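Minutes of the Reading Room Group, Plerton House, June

Present: Asanka Roy (chair), Jahangir Jayasinghe (taking these notes, so please forgive the rambling), and most of the regulars. Apologies came from the Gisterberg side, who had a clash with their own open evening and sent their love and a tin of shortbread, which did not survive the first item.

## 1. Last month's notes

Read and agreed, with one fix. The shelf brackets came from Herath, not from Pilten, and Asanka asked me to say sorry to the good people at Herath for giving their kindness away to someone else. Sorry, Herath!

## 2. The magazines

This took up the best part of the evening, as we all rather expected it would. We have been given a great many magazines over the winter, and everyone is grateful, but they have begun to wander. They turn up on the window sills and on the chairs, and one was found in the kitchen drawer with the tea towels.

Asanka would like the white table to be the home for the current ones, with a single stack near the front corner where people can reach it as they come in. Older issues would go in boxes under the stairs. There was a long and very friendly talk about how old is old, and we settled on 12 months, with the art and photography titles let off because people do go back to them again and again.
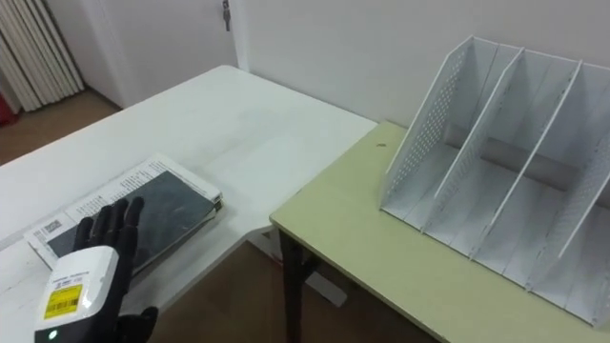 ### 2a. Looking after the white table

The top has picked up some scuffs and gray smudges, and I offered to go over it with a damp cloth and a little baking soda before the next open morning. If that doesn't shift them we will live with them quite happily. Asanka asked that mugs stay on the second table, please, and well away from anything made of paper.

It was also agreed that whoever locks up will square off the stack at the end of the day, as the magazines do slide out of line once a few people have been through them.

## 3. Money

We have $700 in hand after paying for the boxes. A new reading lamp was talked over warmly and put off until we know what the heating will cost us.

## 4. Pilten book swap

Pilten have invited us to bring a table's worth of spare magazines to their swap. Eight of us would like to go, and we will share cars. Jahangir to ask what time they want us there.

## 5. Anything else

The back window sticks again. Asanka has the name of a joiner and will call.

**To do**

- Jahangir: clean the white table, write to Pilten
- Asanka: joiner, labels for the boxes
- Everyone: bring back any magazines you have at home

We finished at 8, and the next meeting is at the usual time in room 23.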